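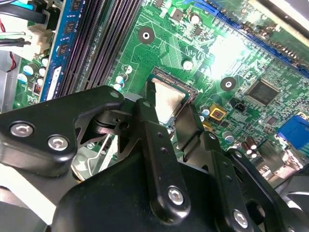

I went to the Bornis open day in November to see the Flaneck gripper, on show with a desktop PC as the workpiece. Borghild Bakke ran the 2 p.m. session. The fingers are slim and fit between the parts crowded near the processor socket. The linkage is wide, though, and blocks a lot of the view.

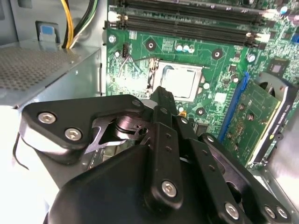
## Worth the trip?

Yes, if you repair boards. The talk ran 31 minutes and Azlan Rahman took questions after. I'd have liked a price sheet. I'd also ask about spare fingertips before ordering. 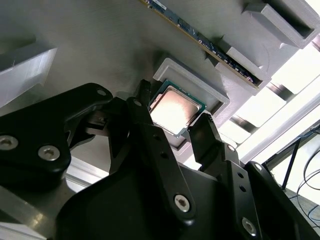
*Flaneck gripper at the printed processor holder, Bornis open day*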